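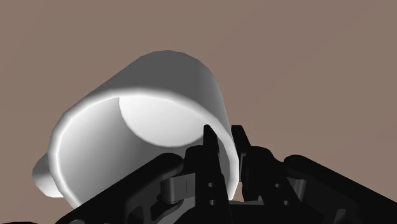 Annatjie Coetzee wrote in to say that baking soda does fine on tea stains but leaves the gray spoon marks where they were. She is right, and the two need different treatment.

Tea and coffee stains sit on top of the glaze. Make a paste of baking soda and a little water, rub it on with a damp cloth, leave it for 8 minutes and rinse. For old stains, fill the mug with hot water and a spoonful of oxygen bleach and let it stand overnight.

Gray marks are metal rubbed off the spoon. A cleanser with oxalic acid takes them off. Wear gloves, rinse well, and wash the mug before you use it again.

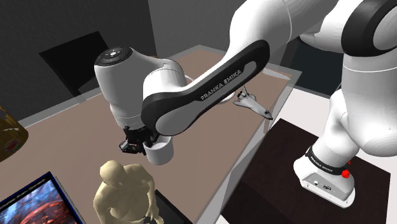
Steel wool is a bad idea on any of this. It scratches the glaze and leaves more gray behind – the next stain then takes hold faster. The same goes for scouring powder on anything with a gold rim.

Fine cracks in the glaze are another matter. Stains that get under them rarely come out, and a mug like that is better used for pencils.

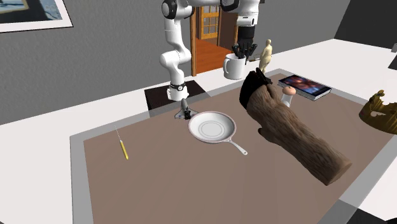

Could the overnight soak be used on a steel travel mug, a reader in Domton asks. Yes, on the bare steel inside, but keep the lid and its rubber seal out of it. Wash those by hand with dish soap and let them dry apart. Vinegar and water, half and half, will take off any white scale left at the bottom.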